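Muster gegen Flecken, angeblich

Ich habe etwas gegen Überwürfe. Sie rutschen, sie fressen Krümel, und wenn man sie wäscht, ist die Maschine voll. Trotzdem liegt bei uns seit dem Frühjahr eine blau-weiße Decke von Trendard auf dem runden Möbel im hinteren Zimmer. 48 Euro. Benedicta hat sie ausgesucht, ich habe bezahlt und bin deshalb der Meinung, dass ich meckern darf.

Das Verkaufsargument war das Muster. Dunkelblau mit Weiß verzeiht alles, hieß es auf der Produktseite, und "alles" ist ein Wort, bei dem ich hellhörig werde. Verzeiht es Kaffee? Verzeiht es Johannisbeersaft? Auf der Packung stand dazu nichts, nur "pflegeleicht" und ein Waschsymbol, das ich nachschlagen musste. Im Netz hatte der Artikel 300 Bewertungen, die meisten mit fünf Sternen und dem Satz "sieht aus wie auf dem Foto". Das ist das Mindeste, würde ich meinen.

Der eigentliche Anlass für diesen Eintrag sind aber die Becher. Wer bei uns öfter mitliest, kennt das Problem: Wir sammeln Pappbecher. Angefangen hat es mit einem aus dem Café an der Fähre, der Benedicta zu hübsch zum Wegwerfen war.
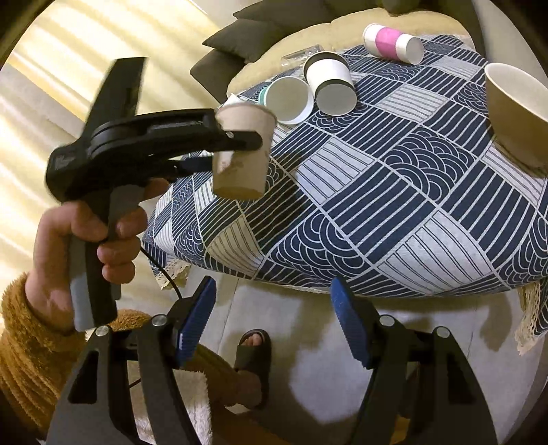
Dass aus der Sammlung einmal etwas wird, glaube ich nicht. Benedicta redet von Stiftebechern, von Anzuchttöpfen, von einer Lichterkette, die sie bei Torner gesehen hat (mit Löchern in den Becherböden, bitte). Bisher wandern die Dinger durch die Wohnung und werden nicht schöner davon. Der kleine beigefarbene mit dem dunkleren Streifen unten ist schon etwas abgestoßen, und der soll angeblich zu den guten gehören. Mich stört daneben vor allem die cremefarbene Spitze am Rand der Decke. Ein Entwurf aus Streifenblöcken und Bögen, den man mit viel gutem Willen modern nennen kann, und dann hängt da eine Borte herunter wie bei einer Großtante. Benedicta Quansah, sonst streng in Geschmacksfragen, findet ausgerechnet das charmant.

Immerhin haben wir jetzt einmal sortiert. Die Regel war: Was einen farbigen Streifen hat, darf vorerst bleiben, alles andere muss sich rechtfertigen. Ich war dafür, die Regel umzudrehen, bin aber überstimmt worden, soweit man bei zwei Leuten von überstimmt reden kann. Über die Frage, ob ein schwarzer Streifen farbig ist, haben wir länger gesprochen, als ich zugeben möchte.

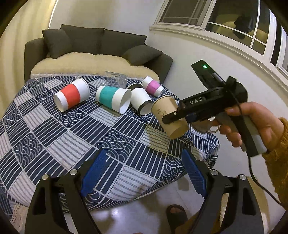
Hutevport, im Juni

Nachtrag nach dem Sortieren. Das Korallenrot und das Türkis halten sich auf dem Dunkelblau ganz ordentlich, das muss ich zugeben. Pink weiter hinten ist Geschmackssache, meiner ist es nicht. Der durchsichtige Kunststoffbecher hat in einer Pappsammlung nach meinem Verständnis überhaupt nichts verloren, steht aber trotzdem da. "Der ist zum Vergleich", sagt Benedicta. Zum Vergleich womit, wollte ich wissen, und bekam keine Antwort. Am ehesten behalten würde ich den aus Kraftpapier mit dem dunklen Schriftzug, der wenigstens nicht so tut, als wäre er Porzellan.

Und die Decke? Sie liegt, das gestehe ich ihr zu. Das Muster macht die Rundung mit. Zusammen mit den dunkelgrauen Kissen sieht das aufgeräumter aus als erwartet, und die flauschige helle Decke am Kopfende nimmt dem Ganzen etwas von der Strenge. Nur haart die nach meiner Erfahrung, und auf Dunkelblau sehe ich jeden einzelnen Fussel. So viel zu "verzeiht alles". Die Produktseite hat vermutlich keine Flauschdecke.

Für die Becher steht nun ein Regal von Bråten zur Debatte. Schmal, hell, 600 Gramm Tragkraft pro Boden laut Prospekt, eine Angabe, die ich zweimal gelesen habe. Was soll man da hineinstellen außer leeren Pappbechern? Vielleicht ist das Regal ja genau für Leute wie uns gebaut. Ich habe vorgeschlagen, erst einmal bis zum Herbst zu warten und zu schauen, ob die Sammlung überhaupt noch jemanden interessiert. Benedicta hat die Maße der Nische schon aufgeschrieben - mit Kugelschreiber, auf einen Pappdeckel.

Falls jemand die Spitze von so einer Decke schon einmal sauber abgetrennt hat, ohne dass der Saum aufgeht: Ich lese die Kommentare.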